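Course handout, unit 4: Setting up and running a poker table

Dated 23 May 2022. Replaces the earlier version of this unit. Bring it to the practical session along with your blank tally sheets.

## What this unit covers

The last unit dealt with the cards. This one deals with everything else on the table: the mat, the chips, the holder they come out of, and the order in which things get put down and picked up. Most of the trouble in a small event comes from this side of the work. A dealer who shuffles well but can't say how much is in the bank will hold up a game longer than a dealer who is slow with the deck.

You will be graded on setup, on the opening count, on paying out, and on closing the table. The grade sheet is at the back of the Weditz binder in the practice room.

## The surface

A game mat does two jobs. It gives the cards something to slide on, and it marks where things belong. A hard tabletop such as stone, laminate or varnished wood does neither. Cards stick to it or skate across it, and chips ring loudly when they are set down.

Put the mat down before anything else comes out of the bag. Smooth it from the center outward with the flat of the hand. If it has been stored rolled, lay it face down for a few minutes first. Never flatten a curled edge by standing chip stacks on it. The stacks will lean, and you will count them wrong.

Round mats need more thought than long ones. On a long table mat the dealer's place is obvious. On a round one, turn the printing so that it reads correctly from where the dealer sits, and leave bare table all the way around for drinks, elbows and spare stacks. If the mat reaches the edge of the table, it is too big for that table.

## The chips

The practice sets are Gulico sets. Each full set is 1,000 chips in 4 colors, though you will never put all of them on one table. For this course the values are fixed as follows:

| Color | Value |
|-------|-------|
| White | 1 |
| Red | 5 |
| Blue | 25 |
| Black | 100 |

Other houses use other values. Write yours on a card and stand it where the players can read it. Don't rely on telling people once at the start.

A standard stack is 20 chips. Sort by color, build one stack by count, and then build the others beside it and check them by height. Run a finger across the tops. A stack that is one short can be felt before it can be seen. Worn chips are thinner than new ones, so count by hand any stack built from both.

## The holder

Chips that belong to the bank live in the holder. Chips that belong to a player live in front of the player. Chips that are anywhere else on the table belong to the pot or are in the process of being moved, and they should not stay that way for long.

Keep the holder off the mat and to one side, where the dealer can reach it and the players can't do so without leaning. Chips go in on edge, in rows, with the colors kept together. A spacer every 20 chips makes the row easy to read. If the holder won't sit level, fix that before the opening count. Rows in a tilted holder creep to the low end, and a gap opens up that looks like missing chips.

Working stacks are the small stacks set out on the table ready for use. Keep them short. A tall stack gets knocked by a sleeve, and then the game stops while it is counted again.
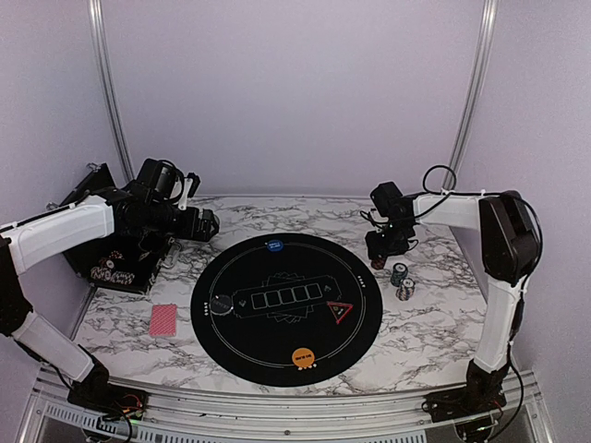

One student from last May's group wrote on the feedback form that the section on working stacks was too strict, and that at home games she had always kept everything out on the table in tall piles with no harm done. She added that the only count she failed all term was one where two piles had run together, and that she would keep the rule in after all, but would like it explained sooner.

The rule now comes earlier in the unit. It applies to bank chips only. Players may stack their own chips however they like, provided the high values are in front or on top where everyone can see them.

## Opening count

Do this with a second person. One counts, one writes, and then you change places.

1. Empty the holder onto the bare table, away from the mat.
2. Sort by color.
3. Build stacks of 20. Put the remainder of each color in front of its stacks.
4. Write down the count for each color, then the value, then the total value.
5. Change places and count again without looking at the first figures.
6. If the two counts agree, both people sign. If they don't, start again from step 3.
7. Load the holder.

Worked figures from the practice sheet: a bank has 100 white, 86 red, 40 blue and 20 black. The red comes to 4 full stacks and 6 over. Values are 100, 430, 1,000 and 2,000, for a total of 3,530. Check this yourself before the session. A common mistake is to write the red as 86 in the value column.

## Moving chips during play

Move one stack at a time. Pick it up from the sides with the fingertips, low down, with the thumb on the near side. Set it down flat and let go before reaching for the next. Sliding is fine on the mat but not off it, as the bottom chip catches at the edge.

When paying out:

- Put the payment down in the open, next to the bet it answers.
- Cut it into equal smaller stacks so that the count can be seen.
- Say the amount out loud.
- Push it across only when the player has had time to look.

When making change, the chips coming in are laid down and counted before any chips go out. Don't cross hands to do both at once. It is slower to do it properly - by a second or two - and it saves arguments.

A single chip left lying on the table away from any stack should be dealt with right away. Stop, ask whose it is, and place it. Don't add it to the bank on the guess that it fell out of the holder.

## Closing the table

Play stops, players turn in their chips, and the closing count is done by the same method as the opening count. The mat stays down until the count is signed, in case a chip is under it. Lift one edge and look before rolling. Roll with the printing on the outside.

Wipe chips with a barely damp cloth and let them dry before they go back in the case. Don't soak them, particularly the ones with printed labels in the middle.

## Before the practical

Read the Ellora rules sheet as far as the section on side pots. The Chantharasri exercises, sets 2 and 3, cover stack cutting and change. Do set 2 on paper and set 3 with chips.

Practice chips may be signed out overnight in lots of 100. Count them when you take them and when you bring them back, and write both numbers on the slip.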